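Robot Cell Technician (Maintenance and Setup)
Cadness Automation Laboratory
Full-time, on site
Reports to: Wian Ngcobo, Laboratory Operations Manager

Cadness invites applications for the position of Robot Cell Technician. The successful candidate will be responsible for the daily condition of the Millet cell, a two-arm workstation used for the handling and folding of clothing. The cell runs on weekdays and is stopped every Thursday at 3 p.m. for scheduled maintenance.

The technician will prepare the cell before each shift, keep it within its settings while it is running, and return it to service after a fault. Most of the work is mechanical and electrical. Programming of folding routines is handled by the Avden group and does not form part of this position, although the technician will be expected to report to that group any change in how the arms move or grip.

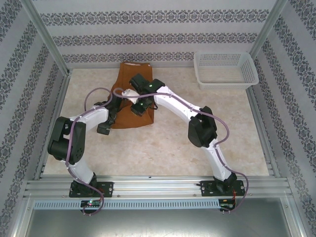 Regular duties include checking the bolts that hold both mounting bases to the extrusion rail, inspecting the cables along each arm for wear at the elbow and gripper, and cleaning the gripper fingers. Lint must be cleared from the ventilated strip at the front of the enclosure. The technician will also test the small circuit boards by the bases, repeat the home position check on both arms after any part is replaced, and confirm that the grippers can work close together over a garment without contact. All work is to be entered in the Plestis maintenance log before the cell is released.

Applicants must have a technical certificate or equivalent experience in electromechanical repair, and at least three years of work with industrial or laboratory equipment. They must be able to read wiring diagrams, use a torque wrench and a multimeter correctly, and follow lockout procedures without supervision. Experience with robot arms is preferred – training on the Millet cell will be provided during the first 11 weeks.

The position is 40 hours per week, with occasional evening work when a repair cannot be completed during the day. Lifting of up to 40 pounds is required.

To apply, send a resume, a cover letter and the names of two references to the Cadness personnel office, quoting position number 355. Applications will be accepted through the end of August. Selected candidates will be invited to a practical assessment at the laboratory, which includes a cable replacement and a written fault report.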